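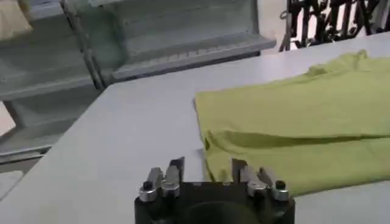

The budget had to be in by the end of August 2025, and the folding line was the last thing on it without a number.

I had left it blank on purpose. Everything else at the Gristetden laundry could be priced from last year with a bit added on. Steam, detergent, tyres for the vans, the lift that was put in when the building went up in 1945 and had been due for replacement ever since I started. Folding was different. We had lost four folders since the winter and taken on one, and the head office at Dimberg wanted to know whether I was going to ask for people or for machines. They wanted it on one sheet.

So I rang Susell and asked if I could see the Correa working before I put it down. They said to bring my own clothes, meaning the hotel's, and I packed 40 pieces into two sacks and drove over with them on the back seat.

Their test room was smaller than our tea room. A girl at the front desk gave me a visitor's badge and a form to sign, which said that I would keep out of reach of the arms while they were live and that I would not hold Susell responsible for damage to textiles. I read the second part twice. Then I signed it and asked for a copy.

The engineer who had been given the job of looking after me was young and polite and had plainly been told not to discuss money. Every time I asked what something cost, he said the sales office would come back to me. I asked him about the arms and he said the sales office. I asked him about the fingers, which I understood wore out, and he said there was a price list and the sales office would send it. I wrote "fingers?" in my notebook and underlined it.

What he would talk about was cloth. He told me that bright plain colours were easiest and that anything dark with a dark seam was a trouble. He told me towels were no problem and fitted sheets were not on offer. He asked what our staff tunics were made of and I had to look at a label to tell him. I had been in laundries for nineteen years and it embarrassed me a little.

I sat on a chair by the door with the sheet from Dimberg on my knee. It had three columns. The first was the price on the day, the second was the yearly cost, and the third was headed "Other", which in my experience is where all the money goes. Under Other I put the electrician. I put the floor, as ours slopes towards the drain and the engineer had already said that it mattered. I put a table, and cameras on stands, and somewhere to keep the stands so that the trolleys wouldn't take the legs off them.

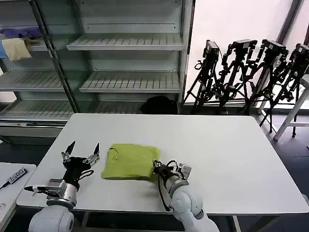

It wouldn't pay for itself before the lease ran out, the woman from accounts said when I rang her at dinner time, and had I thought of that? She said she had been sent three machines to put through the books in her time at Dimberg and every one of them had come with a picture of the machine working and no picture of the fitter's van. She wanted to know who would switch it on in the morning. She wanted to know what happened to the folding when it was off.

I said those were fair questions. She said she knew they were, and would I put the answers under Other.

I was standing in the Susell car park with a sandwich. I told her that I had a folder of 61 with a bad shoulder and another who was leaving in January to look after her grandson, and that I had advertised twice and had one man come in, look at the heat, and go home. She was quiet for a bit. Then she asked what a folder cost us for a week, all in, and I told her it was 981 pounds for the two of them on earlies, with the holiday money in. She wrote it down. I could hear her writing.

"And how many weeks to the machine?" she said.

"That depends on the sales office," I said.

The sales office came down after dinner in the shape of a man with a tablet. He was perfectly pleasant. He said that the Correa could be bought outright or rented, and that most people in my position rented, and that the rent came in bands. I asked what the bands were and he turned the tablet round. The lowest band was low enough. It covered the arms and nothing to hold on to the clothes with. The next band had grippers in it. The top band had everything, and a person on the phone as well, for a rent I would have had to take to Dimberg on my knees.

I asked what the middle one would be over 104 weeks, which was what we had left on the lease. He worked it out and I worked it out too, on the back of the sheet, and we got different answers. His left out the second year's grippers. He said that was his mistake and put them in.

All this time the arms were getting on with it. I don't know what I had expected. I think I had expected them to be fast. Our best folder can do a tunic while she is telling you what her neighbour did, and the tunic is on the pile before the neighbour has shut the gate. These took hold of a thing at each end and considered it. The engineer said that the speed would come up once they had learned our stock, and I asked him by how much, and he looked at the man with the tablet.

I made a line for it anyway. If the arms did a third of what a woman does, then they would need to run three shifts to match one of hers, and there was nothing to stop them running three shifts except the noise clause and the heating. I put the heating under Other. The noise clause I would have to look up
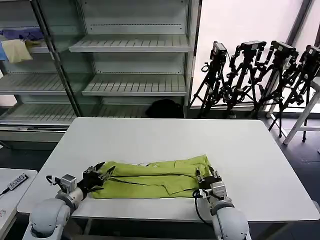
but I thought we would be all right, as it was written with the boiler in mind and the arms made less noise than the radio does on the ironing side.

There was also the question of where it would stand. I had brought a plan of the folding room with me, an old one, drawn in pencil by whoever had my job before the manager before me. The man from sales laid his tablet on it and said they would need a clear square on every side. I said there wasn't a clear square in the building. He asked what was along the back wall, and I said lockers, and he asked if the lockers were needed. I thought of what would be said to me if I moved the lockers. I put the lockers under Other too, with a question mark.

Before I went I asked the engineer a thing that wasn't on the sheet. I asked him whether, if it was his money, he would buy it this year or wait.

He looked round to see where the man with the tablet had got to. He was out in the corridor, on the phone.

"For hotel whites I'd wait," he said. "For your tunics I'd rent the middle band and keep both your folders till you're sure."

"One of them's leaving."

"Then keep the other one."

I wrote that down as well, though there was no column for it. He carried my sacks out to the car for me. The pieces inside were not all folded and I didn't make anything of it. I had another look at the damage clause at the lights by the ring road.
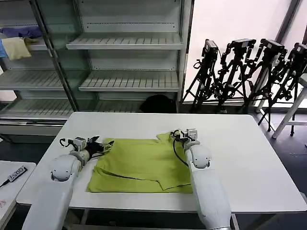
The green one, part folded.

I did the sheet at the kitchen table that night. I put the middle band down for the second half of the year, with the floor and the electrician in the first half, so that if the floor went over we could still say no to the rest. Against people I put one folder, full time, to start in January. I knew what Dimberg would say. They had asked for people or machines, and I had put down some of each.

The woman from accounts rang back two days later. She had been through it. She said the second year's grippers were in the wrong column and that she had moved them, and the lift was now going to have to wait again.

I asked her how long.

"Till the lease," she said. "Have you measured the door?"

I said which door. She said the one the crate would come in by. I told her I'd ring her back, and went down to find the tape measure.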